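Budgeting for a Handheld Gripper Kit: Project Report
Equipment Planning, Group 2
Submitted 26 January 2023

1. What we were asked to do

Our assignment was to plan the purchase of one complete handheld gripper setup for the teaching lab, the kind where a person carries the gripper around and the camera on it records what the hand is doing. We were supposed to come back with a list, a total and a recommendation. We have the list and the total. The recommendation went through several drafts and one of them was "ask for more money."

The first draft of the budget had a single line on it, for the gripper. Hằng Hứa pointed out that a gripper also needs something to plug into, something to show its status, and a place to put all of that down. So we spent an afternoon in the recording room writing down what a session uses before anyone picks up an object.

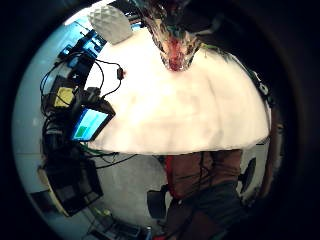 Cables were our worst estimate. We had priced them as if each device needed exactly one, of exactly the right length, and as if none would ever be stepped on. The revised plan gives cables and connectors their own line at $601, more than we first set aside for the tablet, and we got a few looks in class when we presented it. We also added mounts and stands, which we had forgotten completely (apparently we thought screens float).

2. Quotes

We asked two suppliers. Clerno sells the whole thing as a bundle, with a support plan you can't take out. Kandham sells the parts separately and lets you discover on your own which ones don't fit each other. Clerno's delivery estimate was 65 days. Kandham's was "in stock," followed two emails later by "in stock in May."

We scored both on price, delivery and spare parts. Spare finger pads should have been weighted higher. They wear out, and both suppliers price them like jewelry.

3. Things to pick up

The other line we got wrong was props. A gripper needs objects, and we wanted a mix of soft, stiff, shiny and awkward ones. Our original figure was zero dollars, on the theory that people would bring stuff from home. People did bring stuff from home, and then they wanted it back. We now budget for 5 sets of tabletop items, including artificial flowers and packaged goods, plus a bin to keep them in.

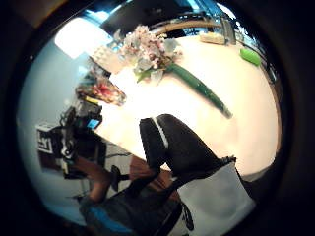 Kevin Ní Bhriain wrote in his review of our draft that the prop line was still too low, and that we should stop treating it as pocket change when a missing item can hold up a session just as well as a missing cable. He also wanted to know who would be doing the shopping. We have raised the line and left the second question open.

4. Where we ended up

We recommend the Clerno bundle, with cables bought elsewhere and the props bought locally. The support plan annoys us, but it costs less than the time we spent comparing Kandham's adapters. The full spreadsheet is on the course drive under "final_budget_v5." Please ignore v4.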